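Inholm Kitchen Storage Guide
Section 4: Packing Mixed Tableware into One Bin

Applies to the open-top Inholm bin, sold with or without the Honumow shelf kit. Revised April 24, 2025.

Storage guides like to promise that everything you own will fit in one bin. Treat that with suspicion, including when our own box says it. Some dishes stack well, some only look as if they will, and a lid is no help if the pile is already above the rim. Set everything out before you commit to an order.
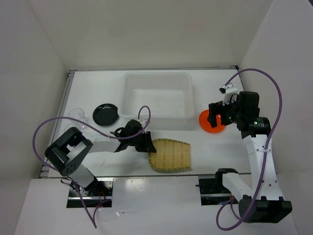
Reading time: 2 min

The usual trouble is a mix of shapes. A round black dish, an orange plate, a clear cup and a woven bamboo tray have very little in common, and the bin with its rounded corners gives up more floor space than you would guess from the outside.

4.1 Before you start

1. Clear a flat surface wide enough to hold the bin with the dishes beside it.
2. Wash and dry everything. "Dry" means dry to the touch on the underside too. Bamboo holds water longer than it appears to, so leave it out overnight if in doubt.
3. Check the cup against a dark cloth. Clear plastic on a white table is easy to miss and easy to knock over.

NOTE: The Driltik liner sheets mentioned in the July edition are optional. We tried packing with and without them and could not tell much difference.

4.2 Choosing the bottom layer

4. Put the widest flat piece down first. If it rocks, take it out and turn it. Pressing harder does not fix a rocking plate.
5. Lay anything woven flat, with no weight on a raised edge.
6. Set round dishes on top, base down. A glossy dish will slide on a smooth plate, so a ridged or textured layer under it is the better choice.
7. Stand the cup at one end, where you can reach it without lifting the rest. Do not nest it under a dish to save space. You will save almost nothing and may crack the cup.

CAUTION: Do not carry a packed bin by one side.

A shallow tray can stand in for the bin if you only need to keep a few pieces together. The dark dish sits on the tan mat, and the mat still shows past its rim, so there is something to grip when you want both out at once.

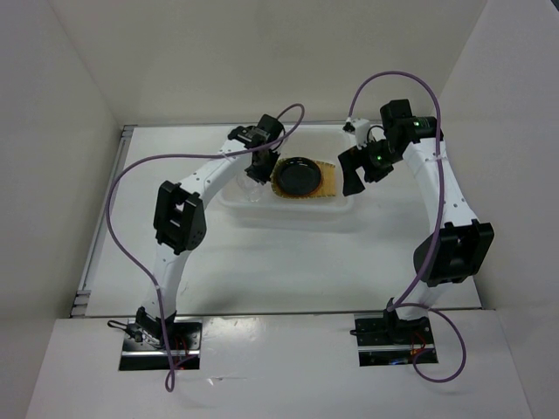
4.3 Checking the fit

8. Tilt the container slightly. If anything shifts, repack it.
9. Lift the top dish straight up with one hand. If you need 2 hands, the layers are too tight.

NOTE: The Weerakoon divider fits this bin on paper. Measure yours before ordering.

Continue to Section 5, Shelf Placement.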